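How to Put Together an Exhibition Newspaper

A newspaper is a cheap way to give visitors something to take home, and it can double as the show's catalog. These steps assume a tabloid on standard newsprint, folded once.

Fix the page count first. Newsprint pages come in fours, so if you have 19 pages of material, cut it to 16 or stretch it to 20. Draw every page as a small box on one sheet of paper and write in what goes where. Keep the center spread for your largest drawing or plan – it is the only place where an image runs across the fold without a break. 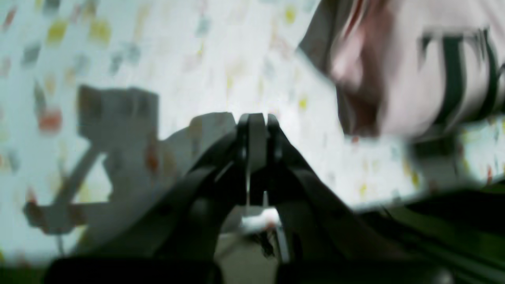 Set the body text at 9 point or larger. Ink spreads on newsprint, and thin typefaces fill in. Use 3 or 4 columns and stay with that grid. Photographs print darker than they look on screen, so lighten the midtones and send one test page before the full file.

Ask for prices at 300 copies and at 1,000. The gap is often small, as most of the cost is in setting up the press. If the paper will also go out as an insert, get the host's size and weight limits in writing.

Have someone outside the project proofread the captions and credits. Naveed Kiani read ours for the Fluris show in March and found two architects' names swapped.

Deliver flat, in bundles, by the Wednesday before opening.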